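Varniment 手持ちグリッパ比較データ README

11月 Naledi Mokgethi

# 概要

Varniment は、布をつかむ作業について、手持ちグリッパの指の形を比較するためのデータセットです。収録は Bruddale の共同実験室で行いました。日本語版の README は私が書いています。日本語は母語ではありませんので、分かりにくい文がありましたら、どうぞご連絡ください。英語版と内容が違うときは、英語版を正しいものとしてください。

比較した指は2種類です。

- Ruswood 型:曲がった黒い指。先端が細くなっています。
- Masilela 型:平らな指。先端に柔らかいパッドを貼ります。

本体とカメラの取り付け位置は、どちらの型でも同じにしました。最初の版では型ごとにカメラの高さが違い、公平な比較ができませんでした。その版のデータは公開していません。

# 収録内容

全部で4000エピソードです。作業は14種類あり、シャツの裾を合わせる、袖を内側に入れる、タオルを二つに折る、布を台の端へ寄せる、などが含まれます。作業の一覧は tasks.csv にあります。作業名は英語だけです。

各エピソードには次のものが入っています。

- 手元カメラの映像(魚眼、補正なし)
- 頭部カメラの映像(一部のエピソードのみ)
- 指の開き幅
- グリッパの位置と姿勢
- 作業者が付けた結果(成功、やり直し、中止)

「やり直し」は、一度布を放してからもう一度つかんだ場合です。最後にきれいに折れていても「成功」には入れません。この決め方には反対の意見もありましたが、指の形の差を見るためには必要だと考えました。

# 視点について

手元の映像と頭部の映像では、時刻の合わせ方が違います。手元の映像は姿勢の記録と同じ時計を使います。頭部の映像は別の時計ですので、sync フォルダの補正値を足してから使ってください。補正値がないエピソードでは、頭部の映像を学習に使わないほうが安全です。 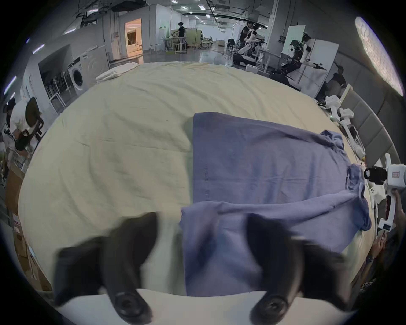
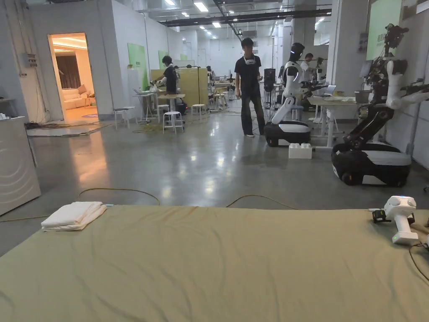

図1:手元カメラ(上)と頭部カメラ(下)の視点。どちらにも布を敷いた作業面と、白い手持ちグリッパが写っている。

手元カメラは広角なので、作業面のほかに部屋の奥まで入ります。背景に人やロボットがいるエピソードも除いていません。背景を使いたくない方は、中央だけを切り出してください。ただし、切り出しを小さくしすぎると指の先が外に出ますので、必ず何枚か目で確認をお願いします。

# 比較の結果について

Ruswood 型は、しわの下に指を入れる動作がしやすい、という感想が多くありました。Masilela 型は、重ねたタオルを崩さずに運ぶときに安定しました。薄いシャツでは、どちらの型も2枚を一緒につかむ失敗が出ています。

この結果は、人が手で持って使ったときのものです。ロボットアームに付けた場合は、手首の動く範囲が違いますので、同じ順位になるとは限りません。アームでの試験は次の版に入れる予定です。

# 既知の問題

1. 速く動かしたとき、手元の映像で指がぼけます。指の位置を画像から求める場合は注意してください。
2. 天井の照明が強く映り、自動露出が急に変わるところがあります。
3. 作業面の布と同じような色の布を使ったエピソードでは、境界の自動抽出がよく失敗します。該当する番号は notes.txt に書きました。
4. 開き幅の値は、電源を入れた直後の3秒間は信頼できません。読み込み用のスクリプトでは、この部分を初めから除いています。

# 使い方

load.py に保存先のフォルダと型の名前を渡すと、エピソードを順番に読み出せます。型の名前は小文字で書いてください。大文字で書くと、エラーは出ずに空の結果が返ります。これは次の版で直します。

学習用と評価用の分け方は split.json に従ってください。同じ服が両方に入らないように分けてあります。自分で分け直した場合は、結果を報告するときにその方法を書いていただけると助かります。

# 利用条件

研究目的の利用に限ります。写っている人を特定する目的での利用はできません。再配布を希望される方は、先に Naledi Mokgethi までご相談ください。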